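Success rates and the folded garment

The research literature on cloth handling has settled into a bad habit, and the recent Zunari report is a clear case of it. The authors collect demonstrations with a hand-held gripper, train a policy on them and report one success rate for folding. The figure is respectable. It is also nearly impossible to interpret.

A rigid object has a pose. A mug is on the shelf or it is on the floor, and a yes or no will do as a score. Trousers have no pose in that sense. They have a very large number of configurations, many of which a tired person would call folded and a careful one would not. When a paper says that a fold succeeded, it is reporting where somebody drew a line, and the line is seldom printed.

The Zunari data set has 3,000 demonstrations, recorded in lived-in rooms on ordinary beds. I have no quarrel with that choice. Black cloth on a patterned red bed cover is a fair test of perception, and motion blur from a moving wrist is what the policy will have to cope with in use. 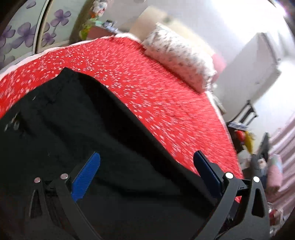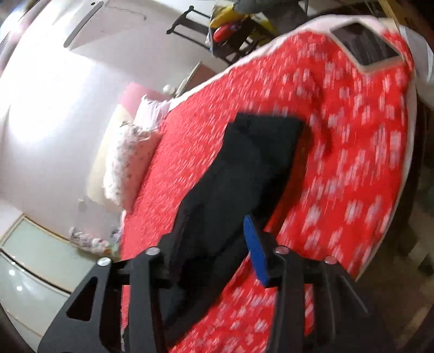 Akash Sandhu

My objection is to what happens after collection. The evaluation uses 14 garments and four starting states, and all the trials are pooled. A policy that handles a flat garment well and fails on a crumpled one gets the same score as a policy that is mediocre at both. Those are different machines, with different faults to put right.

The Okoro benchmark does slightly better. It measures the outline of the finished fold against a template, which at least gives a continuous number. But an outline says nothing about layers – a leg doubled under itself can match the template closely and still be a poor fold.

I would ask for four things: results split by starting state, the scoring rule in full, the number of regrasps per trial, and the final image of every failure. None of these needs new hardware. The Zestby group already publishes the last of them, and their failures have been more useful to me than their averages. Regrasp counts matter because a policy that fumbles its way to a neat result – and some do – will wear out both the cloth and the patience of whoever is waiting for it.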